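Notebook, gripper bench, July

Entry starts 14:10. Continues the left finger problem from the last page.

Width reading on handheld unit 2 dropped out again during the wardrobe door task. The log shows the computed finger gap going to zero for 44 frames, then back to a sensible value with no ramp. The fingers were open the whole time according to the video. Nicanor Cantero was holding the unit and felt nothing odd in the trigger.

The gap comes from the two square markers on the fingers. If either one fails to decode, the script is supposed to hold the last good value and raise a flag. It wrote zero and raised nothing. So there are two faults, and I had been treating them as one.

Fault A, marker decode. The left marker is lost when the unit tilts up toward the ceiling lights. Exposure drops and the white squares go grey. The right marker survives the same tilt, usually. Tried the lights off at the switch nearest the bench: no dropouts in four passes, but the video was too dark for Kirnen to accept. Put the lights back on.
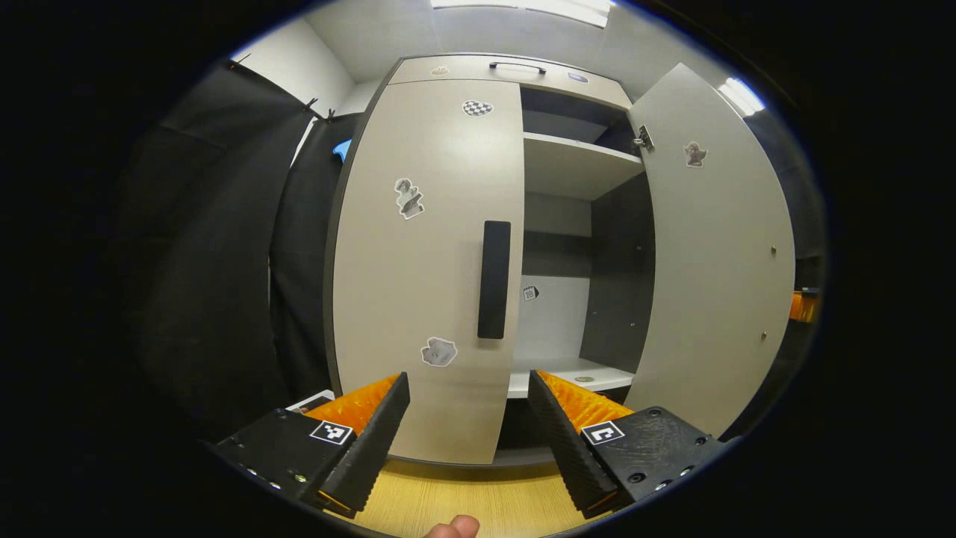 Fault B, the hold logic. Found it after lunch. The buffer is 1000 samples long and gets cleared whenever the session name changes. If the first lost marker comes before the first good one, there is no last value to hold and it falls through to the default. The default is zero. The flag is only raised inside the hold branch, so it never fires. My code, from the Fodor job, copied over without a read-through.

Why it matters beyond bad data: the Jendarport arm replays these widths directly. Zero means close at full speed. On the replay this morning the arm was at the handle with the gripper open, and it shut hard on the edge of the door panel. Nicanor hit the stop. No injury, hands were outside the taped area. The door has a dent and one finger pad on the arm has torn at the base. Logged as a near miss under Bramero's procedure, copy in the blue binder.

Done so far:
Default changed from zero to null. Replay now refuses to load a file with a null in the width column.
Flag moved outside the hold branch. Tested by covering the left marker with masking tape before start-up. Flag raised, file rejected.
Closing speed on the arm limited in the controller, independent of the file. This should have been there from the start.
Torn pad replaced. Old one bagged and labelled in the drawer.

Not done:
Exposure still on auto. Fixing it by hand helped the left marker and washed out the right, so no gain yet. Matte reprint of both markers is the next thing to try – the current pair has a slight sheen under the lights, colour is fine.
Earlier sessions need checking for zeros. The script is written but I have only run it on the newest folder. It found one more bad file, same pattern, at the very start of the recording.
Screws on the left finger want a dab of thread locker. One was a quarter turn loose. Probably unrelated to any of this.

15:50. Reran the tape test with a fresh session name, then again with the name changed halfway through. Rejected both times. Arm stays locked out until the older folders are checked. Key is with Nicanor.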